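# E-bike cuts out on hills, fine on the flat – battery or something else?

**Posted by pedalsandtea, 27 March 2023**

Hi all. Hoping someone's had this. I've got a Stulis step-through, bought secondhand in December, 36 volt battery on the rear rack, hub motor in the back wheel. Lovely bike. Fine on the flat, fine in town, but as soon as I get onto a proper hill the assist just goes. Display goes blank for a second, sometimes comes back by itself, sometimes I have to stop and hold the button in.

Things I've tried so far

- charged it right up overnight, green light on charger
- took battery off and put it back on (twice)
- wiped the contacts with a dry cloth
- dropped from level 5 to level 2 – this does help, I can get up most things on 2, just slowly

Shop near me says new battery, 400 quid, and they didn't even take it off the bike to look. I paid 800 for the whole thing so not keen. Previous owner said the battery was "nearly new" but no receipt, so who knows. Range on the flat seems OK, I get to work and back for several days before charging.

No error code that I can see, but it goes blank so quick I might be missing it. Is it definately the battery or could it be something cheaper? I can use a screwdriver and have borrowed a multimeter but not really sure where to poke it.

---

**hubgear_sue**

Could be battery, but don't hand over 400 yet. What you describe is voltage sag or a bad connection and they look the same from the saddle. Hill = motor pulls more current = voltage drops = controller sees it too low and shuts off. Level 2 pulls less, so you get away with it.

Cheap things first.

1. Battery off, look at the terminals in the cradle with a torch. Rack batteries bounce about. Any brown or black marks, melted plastic, a blade that's bent or sitting lower than the others – there's your problem. A dry cloth won't shift burnt stuff. Contact cleaner and a bit of patience, or a new cradle plate.
2. Check for wobble. Battery locked in, grab the back end and shake. If the display flickers when you do that you hardly need a meter.
3. Follow the motor cable from the axle to the plug on the chainstay. Push it fully home, there's normally a line or an arrow to show how far. Had one last year that was a few mm out and did exactly this, though only over bumps.

Now the meter. Set to DC volts, range above 60. Battery OFF the bike, probes on the + and – marked on the case, and do not let the tips touch each other. Straight off the charger a 36 V pack should read 42 or near it. If it's under 40 when the charger's gone green then either the charger's not doing its job or a cell group is down. Write the number down. Then ride it until it cuts out, and measure again as soon as you can.

Big drop after a short ride = tired pack. Still reading high = wiring, cradle or controller, and a new battery won't fix any of that.

Your range being OK makes me lean to connection tbh. Not certain though.

One more, people forget the little fuse. Some rack packs have it under a rubber flap. Blade fuses can go loose in the holder without blowing, and then you get cut-outs under load.
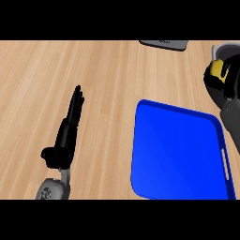 Please don't open the pack itself. Cradle yes, plugs yes, controller box if you must, with the battery out. Not the pack. If it does turn out to be cells, somewhere that does rebuilds can test it under load, which is the only test that realy settles it. Ask what they charge before you leave it with them.

And if you do end up buying, make sure it's the same connector and the same mounting rail. Carnen and Divov packs look near identical in the listings but the rails are different, I've got one in the shed to prove it.

---

**old_mudguard**

mine did this. was the battery. bought a new one and it's been fine since, 369 delivered. some people will tell you to mess about with a meter for weeks, up to you

what hill is it? over 100kg with shopping on the back and a rear hub will struggle on anything steep whatever battery you've got

---

**mathias_owner_22**

Different bike (Mathias folder) but same symptoms, and it was the brake cut-off sensor. Lever wasn't going all the way back, so the motor thought I was braking. Mine didn't blank the display though, only lost the assist, so perhaps not yours. Unplug the brake sensors one at a time and try a quiet road, takes two minutes. Normal brakes still work with the sensor unplugged if they're cable ones, but test them before setting off and plug it all back in after.

Agree with Sue about the cradle. Would look there first.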